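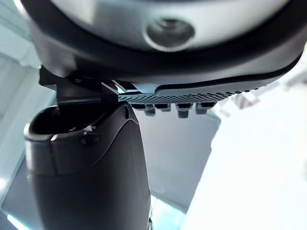 Flinidon Opens a Lending Shelf for the Kitchen Things You Use Once a Year

STANDOW, July 3, 2022. Flinidon, the household storage company that has spent years selling people boxes to hide their belongings in, is now offering to take some of those belongings off their hands. The company's new kitchen lending shelf opens this week at its Mak Street shop in Standow, with 300 items available to borrow and a return desk that is, for the moment, very quiet.

The idea is simple enough. Most kitchens have a cupboard that opens only in November. It holds the roasting pan, the gravy boat, the second gravy boat and a fondue set from a wedding whose date is no longer discussed. Members of the lending shelf can hand these over, get their cupboard back, and borrow them again on the day the guests arrive.

"We asked our customers what they wanted from a storage company, and a good many of them wanted us to come over and make a decision," said Jagadeesh Shenoy, founder of Flinidon. "We can't do that. I have a waffle iron at home that I've moved between three apartments, and I don't eat waffles."

How It Works

Membership costs $5 a month. A member may borrow up to four items at a time and keep them for a week. Large pots, cake stands and punch bowls can be reserved ahead, and anyone hoping for a turkey roaster at Thanksgiving should do so well before the turkey is thawed.

Items go out clean and are expected to come back that way. The shop's definition of clean is printed on the membership card and is stricter than most people's. A late item costs its borrower $1 a day until the fee reaches the price of a new one, at which point Flinidon congratulates the borrower on owning a fish kettle.

Donations are welcome from members and nonmembers alike. The shop will accept cookware, bakeware, serving dishes and small appliances in working order. It has enough bread machines. It had enough bread machines by lunchtime on the first day of collection.

A Class for the Drawer, Too

Flinidon will also run an evening class called Piston, named for the action needed to shut an overfull utensil drawer. Students bring the contents of one drawer from home in a box or bag, spread it all out on a table, and put back only what they can name and have used since last winter. Whatever is left goes home, goes to the lending shelf or goes into the trash. Duplicate can openers may be traded.

A trial run of the class in the spring drew 77 people over several evenings. The instructor, Asmaa El Fassi, reports that nearly all of them arrived claiming the drawer belonged to someone else in the household.

"I start with the takeout chopsticks, because people give those up without a fight," El Fassi said. "The trouble comes with the gadgets. There was a long silence over an avocado slicer. I let people keep one thing they can't defend, and I've never had anybody turn that down."

Each class lasts 90 minutes and costs $12, or nothing for members. Places are limited to eight, that being how many drawers the table will hold before forks begin to change families.

Opening Offer

The first 50 people to join will receive a free set of drawer dividers, which Flinidon would like to point out are also for sale. New members who donate a working item when they sign up will get their second month free. The offer does not apply to bread machines.

The lending shelf is open Tuesday through Saturday, 10 a.m. to 6 p.m. A full list of items is kept at the counter and updated at closing time. Parking is behind the shop and is adequate for everyone except people returning a punch bowl with all its cups.

About Flinidon

Flinidon makes and sells boxes, bins, racks and dividers for the home. Its head office is above the shop on Mak Street in Standow. The stockroom has been due for a tidy since the company moved in.

Press contact: Asmaa El Fassi, Flinidon, Mak Street, Standow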